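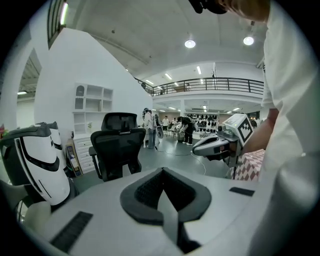 One of the Relta grippers in use, square marker on top.

I said in April that I would write up the Relta hand-held kit once I had used it for long enough to have an opinion. That took longer than planned, partly my fault and partly the courier's. I have now had a good long go with it and I also went to see it used in a bigger space than my spare room, so this covers both.

For anyone who missed the last post, Relta sell a pair of grippers that you hold and work yourself. You do a household job with them, the kit records how your hands moved, and the recordings are used to train a robot arm to do the same job. No arm is needed while you record, so it costs a lot less than the Sundqvist setup I wrote about last year, where you steer one arm with another. The full Relta set is 2561 pounds before delivery. Still a lot of money.

Setup is simple enough. You charge the grippers, plug in the cable, start the Trirkeo software on a laptop and hold both grippers still until it is happy. The manual says this takes 3 minutes. The first time it took me 40, most of it spent looking for a driver that was on the Vimow support page and not the Relta one. (Vimow write the tracking part. You wouldn't know that from the box.) Since then it has been close to what the manual says.

The grip itself is comfortable. My hands are on the small side and I can open and close the fingers fully without shifting my hold. I do get a sore thumb after a long session, and I have started taking a break every 35 minutes whether I feel like it or not.
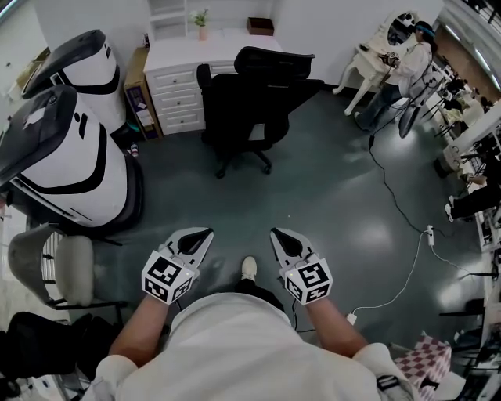
A gripper in each hand, seen from above.

Tracking is the part I had doubts about. The patterned cubes need to be seen for it to work properly, so if you reach deep into a cupboard or turn your wrist right over, the software loses you. It does tell you, with a beep, and it marks that stretch of the recording so you can bin it later. On drawers and shelves at a sensible height I had very little to bin. Under the sink was hopeless and I gave up.

The cable is my main complaint. It is thin and light, but it is still a cable, and you are walking about looking at your hands and not your feet. I taped mine down at home. In a larger room you would want to think about where the sockets are before you start - I'd plan that first and the furniture second.

Support has been fair. I sent two emails. One was answered the next morning with a proper fix, the other got a link to the page I had already read.
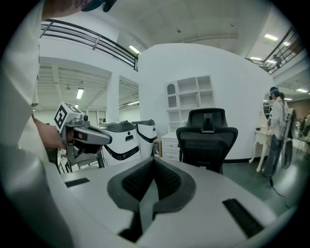
The other thing to know is that the price only covers the software for the first year. After that you pay a yearly fee, and Relta would not tell me what it will be. Your old recordings stay readable, which I checked, but you can't make new ones without it. I think that should be printed on the order page and I have told them so.

Would I buy it again? Yes, if I had a steady list of jobs to record. For a one-off project I would hire a set, and they do offer that by the month.

Next up is the spare finger pack, if it arrives.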